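# Automation at the Cleltow laundry

The **Cleltow laundry** is a workplace laundry that washes overalls, tunics and kitchen wear for small firms, and it's one of the places where loading has been partly handed to robots. I've worked there long enough to remember doing all of it by hand, so I'm writing this entry as one of the staff (other editors, do tidy up after me!).

## Background

The building is older than anything in it. There has been washing done on the site since 1785, when it was a bleaching yard, and the name Cleltow comes from the lane behind. The present firm, Grunlow, took it over and put in the sorting line, which we all call Cita after the label on the control box — I still say good morning to it.

Cita reads the tag on each garment and decides which basket it goes in. Before that we sorted by eye and by smell, and I can't say I miss the smell. On an ordinary day some 800 pieces go through, and the busiest day on our board is 3298, in March, when two hotels sent everything at once.

## Loading

Loading came next. It was the job that did for people's backs, all that bending and twisting at a low door with your arms full. A humanoid robot does it with two arms, holding the basket at both ends and tipping it towards the drum so the clothes go in from the basket and don't need to be picked up one by one. Dark things such as navy and black are kept together, same as at home.
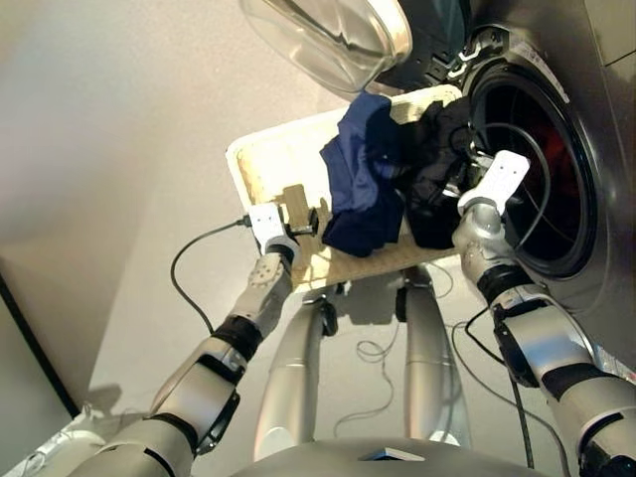
Zlatko Yordanov disagrees with me about how much easier it has made things, and asked for his view to go in: the lifting has gone, he says, but the standing and watching tires him more, and he'd sooner have a full hour of carrying than an hour of waiting for something to need him.

I do see his point. We now have 2 people on a loading shift, and most of what they do is check pockets, deal with tangles and answer the beeper. You get less of a chat going too, as you're each at your own end of the room.

## Pay and training

Grunlow kept the loaders on the same grade and gave us a short course, run by Tomić, on stopping the machines safely and clearing a jam. I'd have liked it longer. The night staff got theirs a good while after the day staff, which caused a row — quite a loud one — and the rota was changed afterwards so that both shifts train together.

## See also

- Industrial laundry
- Manual handling at work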